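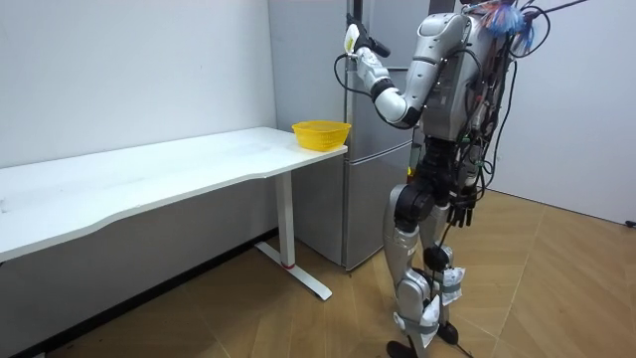
Dawber said the clause could not stand as written. She said it again after lunch, in case the rest of the table had forgotten.

The clause was number 17. It said that a humanoid machine working in a domestic room must have its loose cabling secured before any arm was raised above the shoulder. Bultmont had drafted it. Drahomíra Ševčík had typed it up at the kitchen counter in the Rurarthorpe test flat, and now she had to defend it.

"What does secured mean?" Imogen Dawber asked.

"Tied back. Taped. Kept off the joints."

"Then write that."

Drahomíra wrote that. The radiator knocked. It was March and the heat in the building came on when it liked.

They had been at it since nine. The draft ran to 106 clauses, and the plan had been to finish the first half by evening. Borkard had sent comments on nearly all of them, in red, with a cover note asking for everything to be shorter. Štefanec had sent one comment. It said that in a real kitchen people leave things on the edge of the table, and that the standard should say what the machine does about it.

"That's the only useful one," Imogen said.

"It isn't a clause, though. It's a remark."

"Make it a clause."

So they tried. Drahomíra suggested that before reaching across a work surface, the machine should confirm the position of any object near its path. Imogen wanted to know how near. Drahomíra said 100 millimeters. Imogen asked where that number came from, and Drahomíra admitted that it came from her.

"You can't put a number in because it looks tidy."

"Borkard has 900 for the walkway. Where did they get that?"

"They measured a walkway."

Drahomíra got up and found the tape measure in the drawer with the fuses. She held it against her own forearm, then against the handle of a saucepan, then between the saucepan and the edge of the counter. Imogen watched and ate a cracker.

"What are you doing?"

"Measuring something."

In the end they left a blank in brackets and moved on. There were a lot of blanks in brackets by then. Drahomíra had a list of them on the back of the Borkard note, each with a line beside it for the test that would fill it in.

Clause 18 was about who could stand in the room during a trial. Clause 19 was about the stop button, and they agreed on it in less than a minute – one person, one button, no other duties. Imogen had seen a trial where the operator was also taking notes. She did not say how it had ended and Drahomíra did not ask.

Clause 20 took until dark. It covered padding and wrapping on the legs, and whether such things counted as part of the machine. Bultmont said no. Imogen said that if it went into the room with the machine and came out with the machine, it was part of the machine, and somebody had to inspect it.

"Every time?"

"Every time. Same as the cables."

"The Bultmont people will hate that."

"They can write to me."

Drahomíra typed it. She changed "should" to "shall," read the sentence aloud, and changed "somebody" to "the operator." Then she remembered clause 19 and the operator with no other duties.

"Before the trial," Imogen said. "Put that in. The operator shall inspect it before the trial."

She put it in. Imogen was already reaching for her coat – the last bus left at ten past seven – and she stopped at the door to ask if there was a clause yet about switching off the lights.

"No," Drahomíra said, and went back to the list.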